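Search products
Enter keyword or item number
Go

Nadeline Narrow Shelf Rack, Open Frame

Item 466
Made by Estix

The Nadeline is a tall, narrow rack for kitchens, bathrooms and workrooms where floor or counter space is short. It has four posts and an open top, so taller things can stand on the upper level and stick out past the frame. The sides are open as well. You can reach in from any direction, and a cloth goes through without taking the rack apart.

We have carried the Nadeline for 13 years. The shape has stayed the same in that time, apart from the feet, which were made a little wider after customers with tile floors asked for it.

Sizes

The small size is 19 inches tall and is meant for counters and tables. The large size is 26 inches tall and stands on the floor. Both have the same footprint, so a small rack will fit in any spot measured for a large one. Please measure the spot itself and not the rack it is replacing. Most returns we get on this item are from people who measured an old shelf and forgot the baseboard behind it.

Colors

Slate blue, white and sand. The finish is matte on all three. Slate blue shows dust less than white does, but it shows dried soap more, so for a shower room we suggest sand. Small differences in shade between batches are normal. If you need two racks that match, order them together and put a note on the order.

Load and use

The rack will hold up to 26 pounds when the weight is spread across the levels. Put heavy items low. Bottles of oil, detergent and shampoo are fine on any level if the caps are closed. Do not use the Nadeline as a step or a plant stand for large pots, and do not hang anything from the top edge that pulls outward.
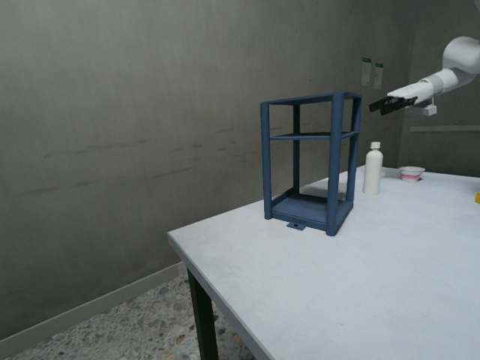 Sang-wook Cheon wrote to us that the large size was too tall to go under his bathroom sink, and that the page should have said so before he paid for shipping. He exchanged it for the small one, which fit, and he asked us to tell people to check for the drain pipe too. We agree, and the advice now goes out with every order confirmation.

Assembly

The posts and the top frame come in one flat carton. No tools are needed. Press the posts into the lower level first, then add the top frame. Stand the rack on a flat surface and push down on each corner in turn until it stops moving. If it still rocks, one post is not fully seated. Pull it out and try again before you load anything.

Cleaning

Warm water and dish soap. Avoid scouring powder and bleach, which will leave dull spots on the blue. Dry the joints with a towel if the rack is kept in a damp room.

Orders and returns

In stock items leave our Arnanberg warehouse the next working day. Orders placed after 3 p.m. count as the following day. Unused racks can be returned in the original carton. Replacement feet and single posts are sold separately, so please give the size and color when ordering parts.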